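Products > Support > Open tickets > Simulation

Overview Downloads Docs Tickets Forum Sign in

October, Thomas Fiore

Cup pickup fails in the tidy-up task when cups stand close together

Reported against: Skarnenari sim build, stock Vovon arm settings
Status: open, workaround available

Problem

We are trying to find out if an arm can clear a play table at the end of the day. The chore is simple for a person: pick up the cups, put the small one in the big one, leave the ball and the blocks for the bin. We run it in the simulator first. With one cup alone on the surface the task passes nearly every time. With the full set of toys out it passes 49 runs in 100. The purple cup accounts for most of the failures. The target is set by name and the right cup is selected, so I don't think this is a recognition fault.

The log for a failed run reads:

approach ok
descend ok
close: width above limit
lift: skipped
result: FAIL (no grasp)

I get the same result after a restart and after a clean install.

What I checked

1. Wrist view during the approach. The purple cup is between the two fingers, and the big orange cup is right beside the left finger, which covers part of its rim from this camera. That is a tight spot to bring a finger down in.

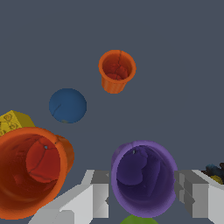
2. Finger opening. The default was 100 percent. I dropped it to 40 percent and the fingers would not go over the rim at all. Put it back.

3. Grip force. No change at any setting. I don't expect one, as the fingers never close far enough for force to matter.

4. Target order. Had it go for the small orange cup first. That one comes up fine, and then the purple cup fails the same way as before.

Reply from Yvette Carrier, support

Thomas, thanks for the log. "Width above limit" means the fingers stopped before they reached the set width. Usually one of them has landed on a neighbor. Please send a view from outside the arm with the gripper up and open, so I can see how the cups are spaced. Also tell me if wrist rotation is locked. It is locked in the Caron sample task, and people often copy that file as a starting point.

Reply from Thomas Fiore

Yes, it was copied from Caron and rotation is locked. I had not noticed. Outside view attached.
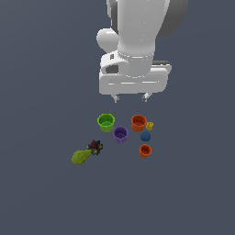
I turned rotation on and set the limit to 30 degrees each way. The purple cup now comes up in most runs. It still fails when the planner picks an angle that puts a finger toward the green cup, and I can't find a setting that tells it to prefer the open side.

Reply from Yvette Carrier, support

There isn't one in this build. The planner takes the first angle that reaches the target and does not score the space around it. For now you can list the allowed angles by hand in the task file, under grasp_yaw. I have filed the scoring part as a feature request and linked it here.

Reply from Thomas Fiore

Listing the angles works for this layout. It won't hold up on a real table, where the toys end up somewhere different every evening. We had planned to move to the arm in the Ceneo playroom this month and will hold off. My answer to them is that the machine can put away cups if someone spaces them out first, and at that point the person may as well pick them up.

Please leave the ticket open until the scoring change has a build number.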